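17 August 2005

Bindery notebook, Tevanier bench

Sewed the first two sections of the big herbal tonight and I am so pleased with how they sit. Months of dithering over thread and the answer was in the drawer the whole time. The 18/3 linen swells the spine just enough that I can round it without forcing anything, and when I squeeze the folds between finger and thumb they give a little and spring back. With the thicker thread on the dummy I had a spine like a wedge of cheese.

Going back a step so this makes sense to whoever reads it after me. The herbal came in with the old spine gone, boards detached, and the sections held together mostly by hide glue and habit. There are 28 sections. Poonam did the collation and found the folding plates had been put back in the wrong order at some earlier rebinding, so two of the mallows were living with the umbellifers. She has corrected it and penciled the running order inside the folder. Please do not shuffle them to "check" – I did that once with a hymnal and lost an evening.

Paste first. I have finally got a wheat starch paste I trust. One part starch to five parts water by volume, soak overnight, then cook slowly in the double boiler, stirring the whole time (really the whole time, Vivek!) until it goes from milky to translucent and drags on the spoon. Cool it in a covered jar, then push it through the horsehair strainer twice. The second pass makes a huge difference. Thinned with a bit more water it brushes out like cream and you can lay down the lightest Japanese tissue without it grabbing. I made too much, as usual. Keep it cool and throw it out when it smells sour.

Guarding. All the outer folios needed guards and a good many of the inner ones too. I tore the strips along a water line, never cut, so the feathered edge melts into the old paper. Pasted out on glass, lifted with the tip of the bone folder, laid down the outside of the fold, then under blotter and a light weight. I tried ten minutes under weight and then an hour, and the hour is much better; the short ones cockled at the head. Change the blotters once in the middle.

One thing I got wrong: I guarded the first three sections on the outside of the inner folio, and by the third I could feel the bulk building up at the spine. From four onward I put the inner guards inside the fold, and it is flatter. I am not going back to redo the first three. They are sound, and the swell will even out with the rounding.

Yogesh came by in the afternoon and we had a good long argument about supports. He wants tapes. I want raised cords, five of them, at the original stations. You can still see the old sewing holes and they line up beautifully on nearly every section, so why punch new ones in paper that has already been through so much? His point is that tapes open flatter, and the plates would benefit. My point is that the plates are on stubs and will open fine whatever we do. We sewed a little blank dummy each way and opened them side by side and, well, he has a case. The tapes do lie flatter. The cords still feel right to me for a book of this age and weight, and the owner asked for something close to what it had. Cords it is. He took the tape dummy home and says he is going to use it for tomato notes.
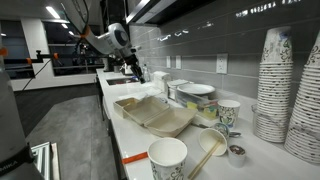
Sewing frame setup, while I still remember it. Stations measured from the head on the old holes, transferred to a card template (in the folder with Poonam's list). Cords frayed out at the bottom ends and keyed under the frame, then tightened at the top until they give a low note when plucked. I know that sounds silly but it works, all five should be near enough the same pitch. Left-hand one slackens overnight, so give it half a turn each time you sit down.

Packed sewing around each cord, all along, one section at a time. It is slow! Two sections took me most of an hour. But the packing fills the hump so nicely that there will be almost nothing to do when it comes to banding up, and it has a lovely corduroy look that I will be sad to cover with leather. Kettle stitches at head and tail, pulled in the direction of sewing and never upward, or the thread will saw straight through the fold. New thread joined with a weaver's knot on the inside, tails left long for now. Wax the thread lightly. I overdid it on the first length and it squeaked.

Endbands: Sushil has offered to do them and I said yes before he finished the sentence. He did the pair on the Billeck psalter and they are the neatest I have seen come out of this room. He is thinking of two colors, a faded blue and natural, over a rolled vellum core. There is one inch of the old tail band left in the envelope and under the loupe the blue is still there, down in the wraps where the light never got in. I got far too excited about this and made everybody look.

Leather. Hemant brought two goatskins over for me to choose from, both vegetable tanned. The darker one has a bolder grain and would hide my paring sins. The lighter one is more even and pares like a dream; I took a test strip from the leg and got it down to nothing at the edge with the French knife in a few passes. I am leaning toward the lighter one. Both strips are taped in on the next page, one pasted up damp and one dry, so we can see what they do in a week. The dry one has already darkened more at the turn-in than I would like.

Boards will be reused. The old ones are oak, with a bit of worm at the lower corner of the back board, long dead. I consolidated the tunnels with thin glue and will fill with a mix of paste and wood flour. The lacing holes are good. A couple are tight with old cord ends and want clearing out gently by hand, so no drill please.

Still to do:
sections 3 to 28
ask Poonam about the torn stub on the big poppy plate
strain more paste
re-sharpen the paring knife, it is starting to drag
find the second pressing board, the one with the brass edge (Vivek, did you have it for the atlas?)
tell Sushil the finished spine height as soon as I have it, and not before

Third section is knocked up and sitting under a weight ready for morning. I wanted to keep going but my stitches were starting to wander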